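共用備品の置き方を見直す　ゲスホルム館・共用台の整理について

館内報編集室では、本館二階の共用台と食器用水切りラックの運用について、備品管理を担当するズジスラヴァ・ハルヴァート（Zdislava Charvát）氏と、利用者側の窓口を務めるイゴル・バラージュ（Igor Baláž）氏に話を聞いた。

共用台は、打ち合わせの書き込みにも、休憩時の食器の置き場にも用いられてきた。ハルヴァート氏によれば、見直しの発端は筆記具であったという。「年度の初めに各階へ配ったマーカーは200本です。三月の棚卸しでは、所定の場所に戻っていたものが25本でした。紛失というより、使った場所にそのまま残されていたと考えております」

そこで同氏は、筆記具を食器と同じ台に置く場合の扱いを文書に定めた。使用後は必ずキャップを閉めること、ペン先の色を確かめてから所定の筒に戻すことの二点である。「白い軸のものは、離れて見ると色の区別がつきません。先端を見ていただくのが最も確実です」と同氏は説明する。 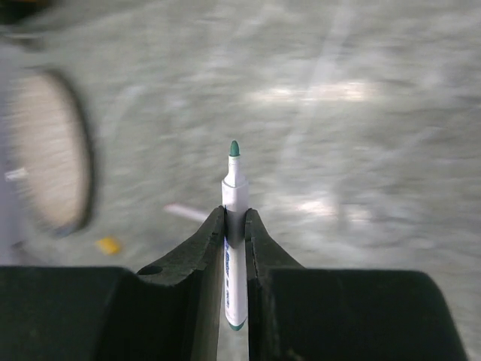

緑色のペン先を上に向けた白軸のマーカー

バラージュ氏は、利用者の立場から別の点を指摘した。「書くものより、実は細かなものの方が困るのです。短い棒のようなものや小さな筒状のものが台に残っていると、捨ててよいのか、誰かが使うのか、判断がつきません」。同氏の提案により、持ち主の分からない小物は浅い箱にまとめ、一定の期間を置いて処分することとなった。箱はヴァーントン社の既製品を用いている。

食器については、二段式のステンレス製ラックを台の奥に置く形が採られた。ハルヴァート氏は「上の段には鉢と皿、下にはマグと小鉢という分け方を基本としています。皿は立て、鉢は重ねて構いません。ただし、重ねるのは二つまでとお願いしております」と述べる。高さのあるものを奥に寄せることで、手前を作業に使えるようにする狙いがある。
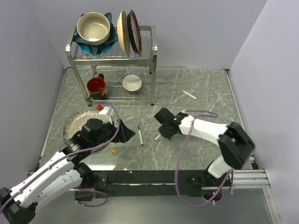 ゲスホルム館内報　第25号　7頁

台の天板は灰色の大理石調で、白い筋が入っている。この上に白いものを置くと見落としやすいという声は、以前から寄せられていた。バラージュ氏は「白い棒状のものは、筋の模様に紛れます。赤いマグなどはすぐ目に入るのですが」と話し、退席前に台の右側から左側へ順に目を通すことを利用者に勧めている。

費用についても尋ねた。ハルヴァート氏によると、今回の見直しで新たに購入したのは小物用の箱と表示札のみで、表示札は1000円を超える程度であった。ラックはポメツカ分室から移したものである。「食器も従来のものを使い続けます。色や形は揃っておりませんが、取り違えが少ないという利点もございます」

一方で、課題も残る。乾いた食器を棚へ戻す時刻が決まっておらず、ラックが保管場所を兼ねる状態が続いている。バラージュ氏は「戻す役を当番にすると長続きしません。最後に台を使った者が戻す、という決め方がよいと思います」との意見であった。ハルヴァート氏はこれに対し、コンドリ棟では終業時に一括して戻す方式を採っていることを挙げ、両方を試したうえで決めたいとしている。

改定後の利用要領は、2025年3月17日付で各階の掲示板に掲出された。備品に関する問い合わせは、引き続き管理係で受け付けている。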